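Stop Trucking Smolts Past the Problem

The Okum hatchery released its spring Chinook in April again this year, 27 miles below the rearing ponds, out of the back of a tank truck. The stated purpose is to keep the fish clear of the Lagman diversion, where the screens date from an earlier flow regime and pass too many juveniles into the canal. As an emergency measure this is defensible. As a standing practice it is poor management.

Juvenile salmon learn the route home on the way down. A fish carried past a stretch of river has less chance to imprint on it, and some of those fish will return as adults to whatever tributary smells close enough. Last fall's trap at Okum held 200 adults. The broodstock goal is 400. Ocean conditions account for part of that gap, and I would not put all of it on the trucks, but straying is the part we can do something about.

The argument for trucking rests on survival to the release point, which is close to total. It is the wrong measure. A smolt that reaches the estuary and then spawns in the wrong basin adds nothing to the run and may weaken the wild stock it joins. The measure should be adults back at the rack per thousand released, reported by release group, with the truck groups and the river groups tagged separately.

New screens at Lagman would cost more in the first year than the trucks do. They would also work at night, in high water and in years when the driver position is vacant.
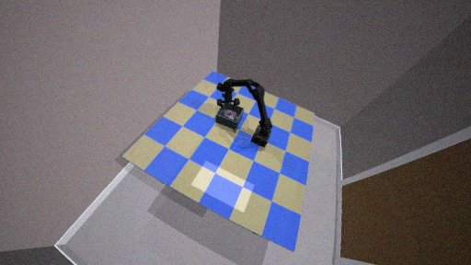
Nafula Koech objects that the river groups would be too small to tell us anything. With only 1,022 tagged fish to spare, she argues, a bad water year could leave no adults to compare. She is right about one season. Tag the same number for four seasons and pool the returns – the comparison then holds up well enough to decide on screens.

The district takes up its fish passage budget in September. Screens should be in it.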